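Home | Venues | Real Weddings | FAQ | Contact

Your Plilach Barn Wedding Questions, Answered
3 min read

How many guests can we invite?
The barn seats 200 for dinner, and the dance floor stays clear the whole time! If you're having a smaller day, ask us for the loft, which is so pretty with the lamps lit.

Can we hold the ceremony outside?
Yes, please do! The orchard is our favorite spot for vows. We set up the barn as well, so a rain shower won't spoil a thing.

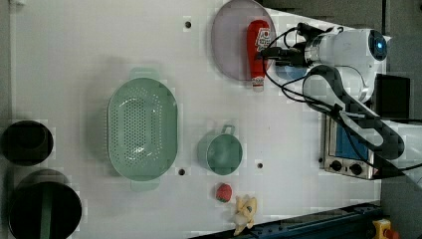
You can decide on the morning itself, right up until 2 hours before the ceremony.

Can our dog come?
Of course. Dogs have carried rings, worn bow ties and fallen asleep during speeches (we love them all).

Do you allow outside caterers?
We do, and food trucks too. Just send us their insurance papers by May if you're marrying in summer.

When does the music stop?
The band finishes at eleven, and then there's the bonfire, so nobody has to rush off.
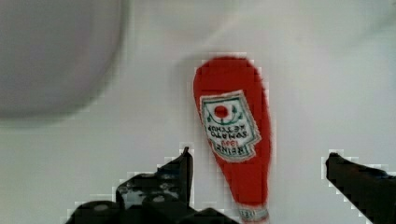
Tamsin Bellamy: We moved our vows indoors at the last minute and it was still perfect. Do the bonfire!

Musyoka Mohamedi: Is the loft okay for a grandmother who can't manage stairs?

Adi Ong: There's a lift by the side door, my nan used it all night.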